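Speaker notes: Keeping the Family Papers
Tilmont Public Library, Wednesday evening series
Talk starts at 7:00, doors at 6:30

OPENING (take your time, let people find seats)

Good evening, everybody, and thank you for coming out. Thank the library for the room and for the coffee. Mention that the handout is by the door and that I brought extra pencils, as last time we ran short.

Start with my grandmother's recipe tin. Hold it up. Tell them she kept 92 cards in it, and that for years I thought they were only recipes, until I turned one over and found a letter from her sister on the back, written very small, all about a flooded basement and a cousin's wedding. Pause here! People usually start nodding, and somebody nearly always has a tin of their own.

Then the main point of the evening: most of us already have an archive. It's in a closet, or a shoebox, or on a computer that hasn't been turned on in a good long while.

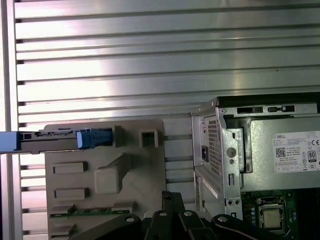 WHAT TO KEEP

Go slowly here, it's the part people write down.

Letters, yes. Postcards, yes, even the dull ones (the dull ones tell you where people were). School reports if you have the room. Receipts, mostly no, but keep the first one from a house or a shop or a car. My uncle's receipt for his first delivery van, $1,157, says more about that year of his life than anything he ever told us about it, and he was a talker.

Tell the Zakharchenko Bakery story if the room is warm. Short version: the family threw out the order books when the shop closed, and now the grandchildren would give anything to know who bought what. Long version only if we're ahead of time.

Photographs need names. Write them on the back in soft pencil, near the edge, never in ballpoint. If you don't know who it is, write down who you think it is and put a question mark. A guess with a question mark is a kindness to whoever comes next.

WHERE TO KEEP IT

Paper likes the same things we like: a room that's not too hot, not too damp, and not too bright. So no attics and no basements, please. A bedroom closet on an inside wall is just about perfect. Take out the paper clips and rubber bands before you box anything.

Scans and digital pictures want two copies at the very least, and the second one should live in a different house. My daughter has mine and I have hers, and we swap every March when she comes up for my birthday. A hard disk in a drawer will not last forever, so put a date on it and copy everything over to a new one every few years.
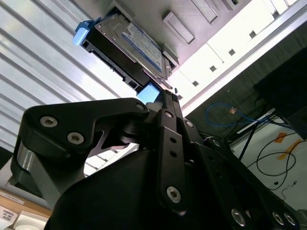 I also want them to think about file names, dull as it sounds. Year first, then the person, then the place. When I started I had 200 scans called "scan" followed by a number, and it took me most of a winter to sort them out, with a blanket on my knees and the radio going. Ask who has a folder like that at home. Wait for the laughs, put my own hand up too.

If someone asks which scanner to buy, say the library has a perfectly good one upstairs and you can book it by the hour. Don't get drawn into scanners. Last time I lost ten minutes.

ASKING THE RELATIVES

Do this part sitting down, it goes better.

The papers only tell you so much, and the people who can explain them won't always be a phone call away. Pick one photograph, take it along on your next visit, and ask one question about it. Then hush. My aunt was quiet for so long over a picture of the Grikenon picnic that I thought she'd dozed off, and then she talked until supper.

Bring a recorder if they don't mind it, and write down the date when you get home.

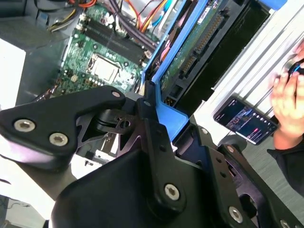 Ehab Farouk wrote to me after the last talk to say that he'd tried this with his father, and that they got through 19 photographs in one afternoon and argued happily over every one of them. Read out the rest of his note if there's time, it's in the blue folder.

QUESTIONS

Leave twenty minutes. Guangming Ren has the roving microphone, so look to the back of the room first. Remind folks to take a handout, and that the scanner sign-up sheet is at the front desk.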